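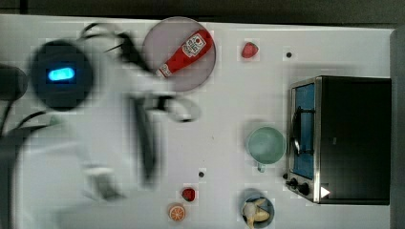
Kitchen Table Tips for Robot Club Parents and Coaches

Posted February 1, 2018

I coach the Flindwood after-school robot club, and I'm not the true believer in the room. Most of the advice passed around about getting kids' table projects to work is wishful thinking. These are the tips that held up over two seasons of the Lurnismont kitchen challenge, where the arm has to tidy up a play kitchen, plus a few popular ones I'd skip.

Start with the table, not the code. A plain white top with space between the items will do more for your score than a week of clever programming. Kids love to pile everything up because it looks like a real kitchen. Let them do it in April, when the season is over.

Wipe the top before every session. Dish soap and warm water, then a dry cloth. Spray polish leaves a slick film, and a toy mug will skate away from the fingers on it. One parent swore by furniture wax. We lost an afternoon to that.

Marking where things go: pencil. Tape edges curl up and catch on plates. If you must use tape, get the low-tack painter's kind and pull it off the same day.

Don't buy the "competition" food set. Cladier sells one for $67 and I can't find a thing in it that the toy aisle or a yard sale doesn't have. Toy fruit, a plate with a rim, a bowl, a mug with a handle. Check for seams that have split, and throw out anything sticky. The one thing worth spending on is spare bananas, which get chewed by little brothers.

Round fruit rolls. People will tell you to sand a flat spot on the bottom. It works, but read the rules first, since our judges counted it as a changed item. A dab of museum putty is fine for practice and has to come off before a scored run.

Bottles lying on their side are harder than bottles standing up, whatever the kit booklet says. Have the kids practice both, and have them try the cap pointing every which way. Ours could pick up a bottle beautifully as long as it never moved an inch from where they had taught it. I would not call that picking up a bottle.

Slow the arm down. Every group wants it fast, and every group knocks something over. We run at 70 percent of the kit's top speed, and less when the younger kids are at the table — elbows, sleeves and hair stay behind the line either way.

Cables: check them before you turn anything on. Hook-and-loop straps beat zip ties, which somebody always pulls too tight.

Keep a paper log. Strachan makes a free tracking app that looks very nice, and after some 23 sessions I trust the spiral notebook more. Write down the misses too. A team that shows you one good run out of 6 has shown you one good run.

Storage: a dish tub with a lid, fruit in a mesh produce bag inside it. Wash the toys in the sink, air dry them on a rack, and don't put them in the dishwasher. The stickers come off.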